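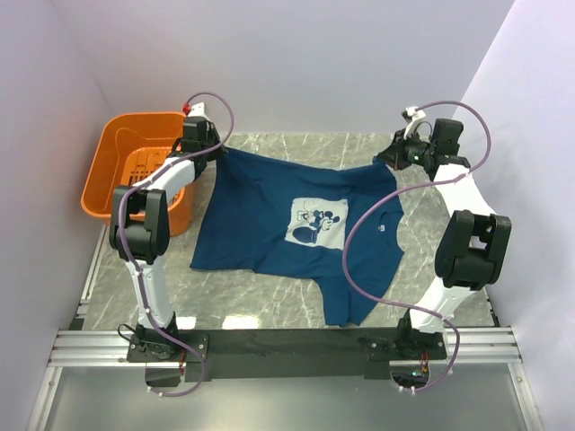
T-shirt, dark blue, short sleeves

Print this page | E-mail this page

Turkar Solidarity Campaign Pack

Item 68, issued by the Manzano League for Peoples' Sovereignty

The Campaign Pack is supplied to affiliated branches, trade unions and student groups that support the people of Turkar in their opposition to the foreign naval station at Furken. It replaces the earlier Speakers' Kit, which was withdrawn in April.

Each pack contains:

15 copies of the pamphlet "Whose Harbor? Foreign Bases and the Right to Decide," by Elin Prothero
2 cloth banners with eyelets, for indoor or outdoor use
1 speaker's guide with notes for a public meeting
1 set of petition forms with a return envelope
1 T-shirt, dark blue, adult sizes only

The pamphlet sets out the history of the lease agreement, the eviction of fishing families from the Furken shore, and the refusal of the present government to put the matter to a vote. It also reprints in full the Nasby Declaration, which was adopted by 1,201 delegates and calls for the lease to be ended without conditions. Branches are asked to read the Declaration aloud at the opening of any meeting where the pack is used.

The speaker's guide has been revised by Delphine Greenberg, International Secretary of the League. The section on economic sanctions is new. The section on the harbor workers' strike has been shortened, and the full text remains available on request.

Ordering

Orders are accepted from organizations only. Please state the name of the branch or union, the delivery address and the shirt size required. Additional shirts and pamphlets may be ordered separately. Banners are not sold outside the pack.

Completed petition forms should be returned to the Nasby office by 9/12/25. Forms must carry original signatures. Photocopies will not be counted.

Materials in this pack may be reproduced for non-commercial use, provided that the League is credited and the text is not changed.

Print this page | E-mail this page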